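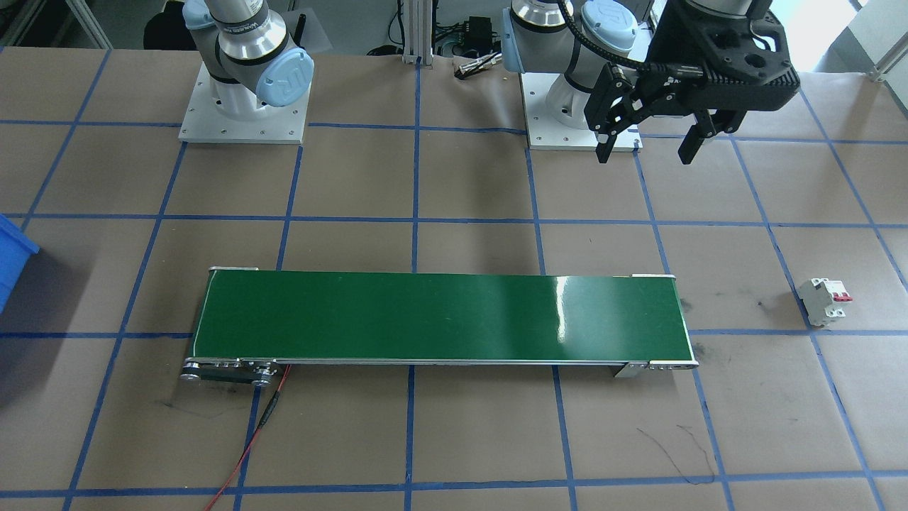

A small conveyor belt with a green top and silver side rails, set on a table marked out with blue tape.

Does a conveyor belt really save work?

By Ľudovít Jurčo

People love to say that conveyor belts changed the world. Maybe they did. But a conveyor belt is a loop of stretchy stuff going around two rollers, so let's be a little suspicious and check what it can do before we clap.

What is it made of?

Take a plain one. There's a long strip of rubber, plastic or cloth with its ends joined to make a loop. There's a roller at each end. A motor turns one of the rollers, the roller grips the belt, and the belt goes around. Some belts have a flat plate under the top part so it doesn't sag. Rails along the sides hold everything straight.

Lots of books tell you the belt "carries things by itself." It doesn't. Switch off the motor and you have a long, skinny shelf.

Why don't things slide off?

The answer is friction, the rubbing force between two surfaces that are touching. When the belt starts to move, friction pulls the box or the button along with it. A flat bottom helps. Put a marble on a moving belt and you'll see how much the belt can be trusted with marbles.
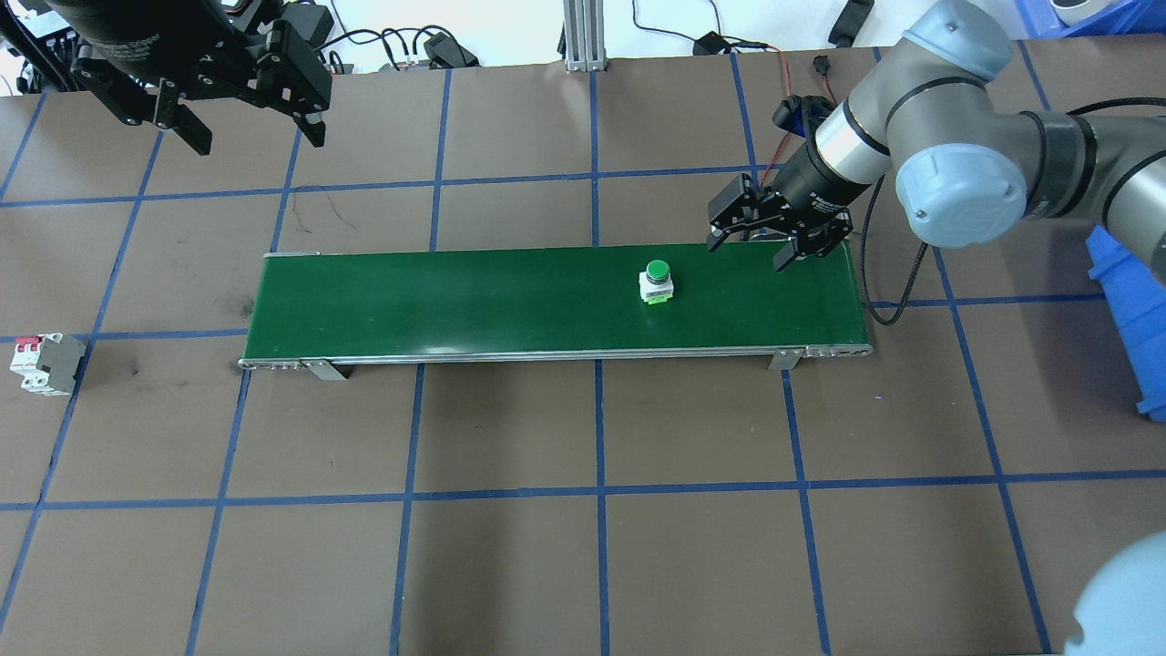 Shape matters in another way, too. Think of a push button, the big kind you press to start or stop a machine. Its cap is round on top, but its base has flat sides, so it can sit upright and ride along without rolling. Turn the same button upside down and it would wobble on its dome. The belt can't fix that. Somebody or something has to put the button down the right way up.

Is faster better?

You might read that the Sasetti warehouse in Jilov moves 3,000 packages before lunch. It sounds wonderful, but I'd want to know how many fell off. A belt that runs too fast gives whoever is at the end no time to pick things up, and then they pile up. The Hernent toy shop ran its belt so fast one August that 800 puzzle boxes had to be sorted again by hand.

Try it yourself

Don't take my word for any of this. You need 2 empty paper towel tubes, a wide strip of cloth and some tape. Tape the strip into a loop, slide the tubes inside and ask a friend to hold one end while you hold the other. Pull the loop snug and turn your tube. Now set an eraser on top, then a grape, then a toy car pointing along the belt. Guess first which one will ride best, and write your guess down so you can't change it later.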